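Table and Living Room Tidying: Participants Wanted for Household Study 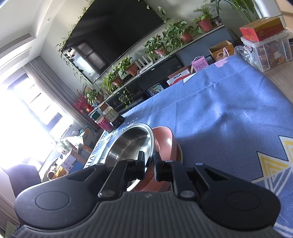
Follasach is recruiting adults to take part in a study of how shared family tables are cleared, sorted and reset in ordinary homes. The work takes place in furnished living rooms and dining areas. Sessions are paid. Recruitment opens in April and stays open until all places are filled.

Reference: Viltaten 2

Background

The Viltaten study records the order in which people handle mixed objects on a table that is used for more than one purpose. Typical contents are bowls, jars, bottles, small boxes and printed matter, left on a cloth that may be creased or out of line with the table edge. The first round covered kitchens only. It produced a list of 1,159 separate handling steps, from which the present task sheets were drawn up. The second round moves to living rooms, where the table stands near a television cabinet, house plants and storage containers on the floor.

The results will be used by Gerlach, the study's funding partner, to revise its printed guidance on household storage.

What participants do

Each session consists of one table task and one floor task. The table task is carried out first.

Table task. The participant clears the table down to the cloth. Bowls are handled one at a time and placed upright at the side position marked on the task sheet. Steel and ceramic bowls are not to be nested together. Bottles and jars are moved with the lid closed and set down with the label facing the participant. Cardboard boxes are left closed unless the sheet says otherwise. Books and cards are laid flat. When the table is clear, the cloth is smoothed by hand from the centre outwards and the items are returned in the order given.

Floor task. The participant packs loose household items into a lidded plastic bin or an open cardboard box. The bin is filled to the level of the rim and no higher. Clear plastic bags are folded and put to one side. Full containers are pushed against the wall and are not lifted.

Plants and television cabinets are part of the room and are not part of either task. Trailing stems must be kept clear of the hands and sleeves. If a pot is knocked, stop and tell the session lead.

Participants work at their own speed. There is no time target, and no score is given. Short pauses are allowed at any point between two objects, but an object already in the hand should be put down first.

Who can apply

Applicants must be aged 18 or over and able to stand for the length of a session. They must be able to read a task sheet in English at normal print size. Corrected eyesight is fine. Both left-handed and right-handed applicants are needed, and left-handed applicants are at present in short supply.

Experience of housework is enough. People who have worked in removals, hotel housekeeping or shop stock rooms may apply but should say so on the form, as their results are grouped separately.

Applicants who have a wrist or shoulder injury under treatment cannot be accepted for this round. Anyone with a known allergy to house plants should contact the office before applying.

Sessions

A session begins at 9.30 am or 1.30 pm and lasts two hours, including the briefing. Each participant attends eight sessions. Rooms differ in layout and contents, and the table cloth is changed between sessions. Patterned cloths are used as well as plain ones, since small items are harder to pick out against a strong pattern and the study covers both cases.

Participants should wear flat closed shoes. The floors are mostly wood. Rings, bracelets and watches are to be taken off before the table task. Long sleeves must be fastened at the wrist.

Sessions are recorded. Recordings show the hands, the objects and the room. Names are kept apart from the recordings and are removed from the study records when payment has been made.

Payment

Payment is made in Follasach household credits or by bank transfer, at the participant's choice. A completed set of eight sessions earns 4,000 credits. Participants who leave after the fourth session receive 1,000 credits. Transfer rates are given on the application form. Travel within the local bus area is repaid on production of a ticket.

Breakages during a task are not charged to the participant. They must be reported at once, and broken glass or ceramic must not be picked up by hand.

Householders

A smaller number of rooms is also needed. Householders may offer a living room or dining area for use in the study provided that the table can be reached from at least two sides and the floor beside it can be kept free of cables. Contents may stay in place. Steltetti handles room visits and insurance on our behalf and will carry out one inspection before the room is accepted.

How to apply

Ask for form V2 from the Follasach study office, or collect a paper copy at the front desk. State the preferred start time, the hand you write with, and any previous work in the trades listed above. Applications without a stated hand will be returned.

Questions about the tasks should be sent to Lai-ching Hsu, session lead. Questions about payment, travel or the use of rooms go to Elsa Pitkänen, study office.

Applicants are told the outcome in writing. Those accepted will receive a task sheet for the first session and a map to the room.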